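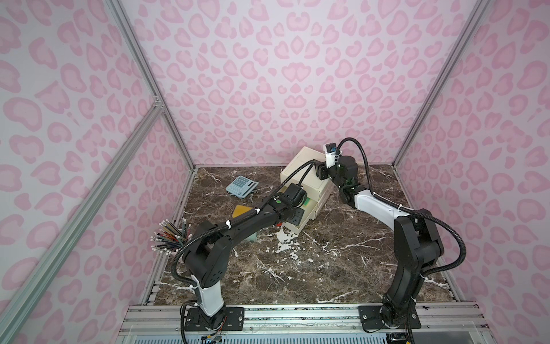

Leopard print is a repeating surface pattern based on the coat of the leopard, used on clothing, furniture fabric, wallpaper and other wall coverings. Its basic unit is the rosette, a broken ring of dark color around a lighter center. In interior decoration the pattern is sold both in natural colors (black and brown on tan) and in colors that have no link to the animal, of which pink is a common choice.

Pattern

Printed rosettes are rarely true circles. Designers draw them as bent ovals, crescents, beans and commas so that the repeat is harder to notice. Most use two tones, one for the outer band and one for the center, over a pale ground. Small solid spots may be placed in the gaps. The rows are usually staggered, which keeps the eye from picking out vertical lines.
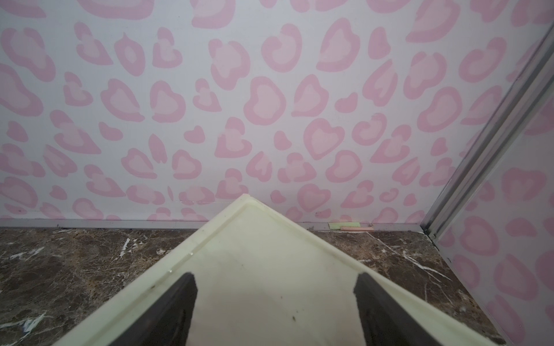

Pink leopard-print wallpaper with two-tone rosettes, some of them heart-shaped. Photo: Hilkka Salminen, June 2018

Heart-shaped rosettes are a variation found mainly in pink designs. They are mixed in with the irregular shapes — a design made only of hearts is normally classed as a novelty print. The Bollow pattern index lists the two types separately, with pink leopard under entry 1323 and all-heart designs under entry 1643.

Use on walls

A large rosette makes a small space look busier, and many decorators limit the print to one wall. Where it is carried around a corner, the sheets are either matched at the joint or finished with a trim strip that covers the break. Metal trim is also used along the base of a wall in place of a wooden baseboard. Seams show most clearly on pale grounds, and scuffs tend to collect low down.

Paper-backed and self-adhesive versions are both made. Self-adhesive film is common for boxes, shelves and cabinet interiors, where a full roll would be wasted.

See also
Animal print
Rosette (zoology)
Wallpaper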